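The Drawer, the Cloth and the Lemon Slices

I have a confession about my kitchen. For most of last year I owned 11 dish towels, and I could never find one when something was running toward the edge of the counter. They were in the drawer under the takeout menus, or on the hook behind the coats, or (once) in the car. So when my editor asked for a piece on small-kitchen tidying, I said yes before she finished the sentence, and then I panicked and started reading everything I could get my hands on.

What I ended up with was a way of sorting the small stuff. I'm talking about cutting boards, cutlery, chopsticks, cloths, all the flat and skinny things that don't stack and don't stand up. Big pots sort themselves out because there's only one cupboard they fit in! It's the little things that wander.

My starting point was the cutting board. I've come around to the idea that a board is a place as much as a tool. You set it down, you put the knife and fork on it, you put the food on it, and for ten minutes everything you need is on one rectangle. A light one with a handle on the end is best, the kind you can carry to the table like a tray. Bamboo is lovely for this. My own is from Skurkora, a little housewares shop in Nendthorpe that smells like candles, and it's gotten more use than anything else I bought this year.

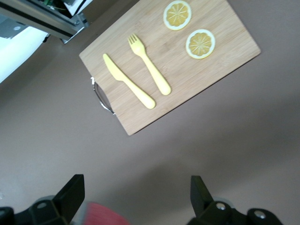 Knife, fork and lemon slices on a bamboo board with a wire loop handle.

I have a huge soft spot for yellow in a kitchen, by the way. Pale yellow cutlery makes me want to eat lunch outside. And play food! My niece has a whole grocery store's worth, and I've learned more about sorting from watching her put it away than from most of the books. She's five. Fruit goes with fruit, knives go with forks, and if a thing doesn't have a friend it goes in the bin by the door to wait for one. I've stolen that last part completely.

Which brings me to bins. I used to think a bin had to be deep. You buy the deep one because it holds more, and then whatever's at the bottom stays there until you move house. Shallow is so much better. You drop the cloth in, you can see the cloth, you grab the cloth. I cleared out that awful drawer in August and put one shallow bin on the counter next to the sink, and every clean towel I own now lives in it. I kept four. The rest went to the animal shelter, where I assume they're having a more exciting life.

Pick a bright color if you can stand it. I went through a phase of wanting everything white and matching, I even had a Ruchti catalog with the corners folded down, and I'd still have trouble telling you what was in any of those pretty white boxes. A pink bin is the pink bin. You can yell "it's in the pink bin" from the shower.

Chopsticks are their own problem. They roll, they split up, they slide down behind the cutlery divider and you find one in spring and the other at Thanksgiving. A narrow tray is my answer, long enough for them to lie down in, and a rubber band around each pair if you're the type. I am the type, it turns out I have a whole ball of rubber bands from the mail. Knives and forks get a wider section, and the good serving spoon gets to do what it likes. 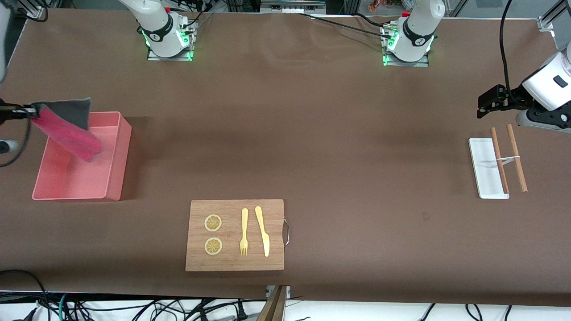

A pink bin for the cloth, a narrow white tray for the chopsticks.

If you want to try it, clear one surface completely first. I use the kitchen table, around four in the afternoon when the light's good and I'm too tired to cook anyway. Put out your bin and your tray, then bring things over a handful at a time. I wouldn't empty every drawer at once. I did that the first time and we ate pizza standing up for two nights.

Soft things go in the bin, long things go in the tray, and the board stays out. Fold the cloths or don't. I've tried the neat thirds and I've tried letting them flop, and the floppers got used just as much.

Things I'm still working on: the lids, the drawer with the batteries in it, and a set of 42 cocktail picks shaped like flamingos that came in a Drullitel gift box and that I can't bring myself to part with. They're in the tray for now, with the chopsticks.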